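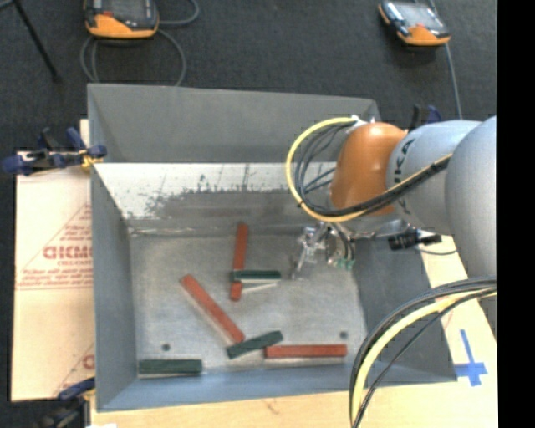
그림 3-1. 금속 상자 안의 빨간색·녹색 블록과 로봇 팔

3장. 시연을 통한 로봇 교시: 직접 교시와 원격 조작

3.1 두 가지 방식

로봇에게 작업을 보여 주는 방법은 크게 둘로 나눈다. 직접 교시는 사람이 팔을 손으로 잡고 움직이면서 관절값을 기록하는 방법이다. 원격 조작은 떨어진 자리에서 입력 장치로 팔을 움직이고, 그때의 명령과 센서값을 함께 저장하는 방법이다.

직접 교시는 준비가 간단하고 힘의 감각이 손에 그대로 전해진다. 다만 사람의 손과 팔이 카메라 영상에 들어간다. 영상을 입력으로 쓰는 정책을 학습할 때는 이 점이 문제가 된다. 실행할 때는 영상에 사람이 없기 때문이다. 원격 조작에서는 이 문제가 줄어드는 대신 조작자가 거리감을 잡기 어렵고 시연 시간이 길어진다.

3.2 블록 집기 과제

실습 과제는 상자 안의 블록을 하나씩 집어 밖으로 옮기는 것이다. 그림 3-1에서는 짧은 녹색 블록이 긴 빨간색 블록 위에 가로로 걸쳐 있다. 이런 배치에서는 위의 블록부터 집는다. 아래 블록을 먼저 잡으면 위의 블록이 같이 끌려 나오거나 미끄러져 자세가 바뀐다.

앞쪽 벽과 나란히 놓인 녹색 블록은 다른 블록과 떨어져 있어 순서를 정하기는 쉽다. 벽에 가까운 블록을 집을 때는 그리퍼와 벽 사이의 간격을 먼저 본다. 상자 벽이 경사져 있으므로 높이에 따라 여유가 달라진다.

3.3 기록 항목

- 관절 각도와 관절 속도
- 그리퍼 열림 폭
- 말단 위치와 자세(로봇 베이스 좌표계)
- 고정 카메라 영상
- 조작자 입력값(원격 조작일 때만)

관절값은 200 Hz, 영상은 20 Hz로 저장한다. 두 데이터의 시각은 저장할 때 맞추지 않고 후처리에서 맞춘다. 영상 시각을 기준으로 삼고 가장 가까운 관절값을 고른다.

3.4 시연 절차

1) 블록을 상자에 넣고 초기 배치를 찍어 둔다.
2) 팔을 시작 자세로 보낸다.
3) 기록을 시작하고 블록 하나를 집어 옮긴다.
4) 블록을 내려놓고 그리퍼가 완전히 열린 뒤 기록을 멈춘다.
5) 성공 여부를 적는다. 놓쳤다가 다시 집은 경우는 '재시도'로 따로 표시한다.

조별로 직접 교시 10회, 원격 조작 10회를 기록한다. 팔을 움직이기 전에 케이블이 상자 모서리에 걸리지 않는지 확인할 것. 손목을 크게 돌리는 동작은 여러 번에 나누어 한다.

3.5 데이터 정리

Chowdary 데이터 묶음에는 지난 학기까지 모은 시연 659개가 들어 있다. 조작자마다 속도가 달라 같은 동작도 길이가 제각각이다. 학습 전에 앞뒤의 정지 구간을 잘라 내고, 중간의 정지 구간은 남겨 둔다. 잡기 직전에 멈추는 동작이 여기에 포함되기 때문이다. 재시도 시연은 버리지 말고 별도 폴더에 둔다. 4장에서 복구 동작을 다룰 때 다시 쓴다.

과제

두 방식의 시연 시간과 말단 궤적 길이를 비교하여 표로 제출한다. 블록이 겹친 배치와 겹치지 않은 배치를 구분할 것. 제출 기한은 10월 말이며 질문은 Bhavana Bhat 조교에게 한다.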